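Week 5 handout: Collecting demonstrations
Robot Learning Lab, Vernberg campus
Notes by Rasmus Rebane

OK, so last week we trained on the Cosgrove set, which I handed you nicely cleaned up and split. This week you make your own, and I think it's the most useful thing we do all term. Bring water. Teleoperation is more tiring than it looks!

First, some words I'll be throwing at you. An episode is one attempt at the task, from the moment you hit record to the moment you stop. A demonstration is an episode we keep. A task is the sentence you type in before recording, and please type it the same way every time. I once got a folder from the Porville section with the same task spelled 3 different ways, and the loader happily treated them as separate tasks.

How much data do we need? Last April's class recorded 1597 episodes and kept 666 of them, so you can see where the time goes. Most of what we threw out was hesitation. The operator reaches, stops to think, backs off, reaches again, and the policy learns to dither in just the same spot. If you need to think, think before you hit record.

Now, variety. If you put the bottle down in the same place every single time, your model will learn that place and very little about bottles. I did this myself in my first year (93 episodes, all beautiful, all useless the day we moved the table). So shift things between episodes. Turn them, swap their order, lay something on its side, add an object that has nothing to do with the task. Small shifts count too – a hand's width is plenty.

What you should keep fixed is the camera. Don't bump it, don't improve it, don't tidy the cable behind it. If it does get knocked, write down the episode number and come find me.

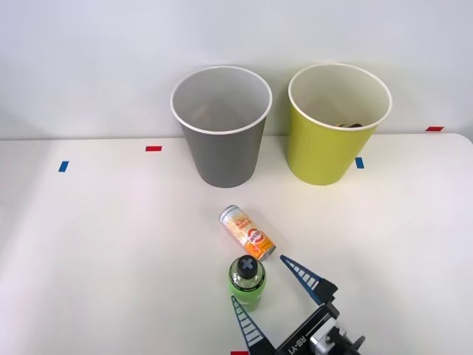
Going back to clutter for a second, because I get asked every year: yes, you want some, but build up to it. Start with the target alone, get a dozen clean grasps, then bring in neighbors. When something is lying close to the target, slow down on the approach and look at both fingers, including the one you aren't worried about. Grazing a neighbor and still getting the grasp is fine by me. Keep it, tag it "contact", and we'll argue about it in class.

Failures go in their own folder. Don't delete them! We'll use them in week 7 when we get to the Andstead paper on learning from mistakes.

For Tuesday: pick a partner, agree on your task sentence, and send it to me before you book a slot. Logs go in the shared folder, one file per session, with both your names at the top.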